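Visit report: Jeteo test house, Surthorpe
By Trinity Nguyen-Tran
July

We got to the house at Surthorpe a little after 4. Hnat Mykhailiuk runs the two-arm cleanup machine there and had it at work in the living room. The job is litter and the wastebasket. Our group wanted to know how the grippers are kept in shape between runs.

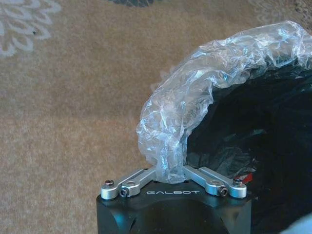 Clear plastic bag at the gripper, black bag behind it. 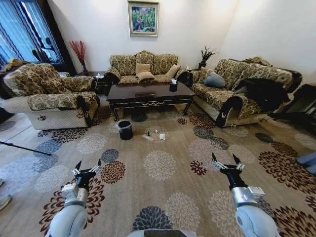
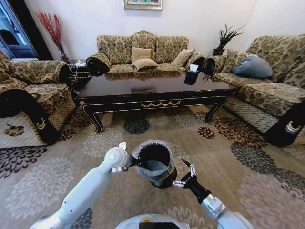

In the last photo the left gripper has the wastebasket.

How often do the gripper screws get checked?
After every 30 runs, and again at the end of the day. Hnat wipes the fingers with a dry cloth, opens and closes each gripper by hand, and puts a hex key on every screw in the linkage. A loose one gets cleaned and put back with thread lock. It takes him 22 minutes for both arms.

Spare fingers are kept in a drawer in the hall, bagged in pairs. Solomiia Moroz writes each swap in a paper log. The oldest pair in it lasted over 90 hours. We asked for a copy of the log sheet and she is sending one.

Contact: Jeteo visits desk | Back to top
This site uses cookies. Accept | Settings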